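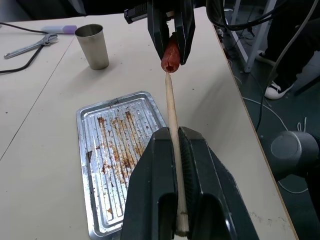

A sausage, a skewer and a bit of aim.

I've been to three barbecues since the start of July and at every one of them somebody has apologised to me for the food. My friend Nayara did it before I'd even got my shoes off. "It's only sausages," she said, as if she'd been caught out, and then spent the next hour and a half inside with a marinade that wanted watching.

I blame the telly, partly, and I blame the price of grills. My brother-in-law paid 222 quid for his and now feels he has to cook something worthy of it. So we get brisket, and brisket takes all day, and at nine in the evening there are fourteen of us standing on a patio in Garnitz Road eating crisps for dinner and saying how good it smells.

Bring back the sausage, I say! It's cheap, children will eat it, and you can hold it in one hand and a drink in the other. Put it on a stick and you don't even need a plate (my aunt did this for every birthday we had, with a burnt onion at each end, and I'd still take one of hers over anything with a rub on it).

Ramesh, who reads these columns before I send them in, tells me I'm being unfair to people who enjoy cooking. Maybe I am. If you love getting up at six to light charcoal then please carry on, and invite me. But most of the hosts I know don't love it. They look worn out. They miss the gossip, they miss the one good hour of sun, and then they wash up.

What I remember about Nayara's do is her coming out at last, sitting down on the step next to me and pinching a cold sausage off my plate. She stayed there till it got dark. The marinade thing was very nice too – I think it was lamb.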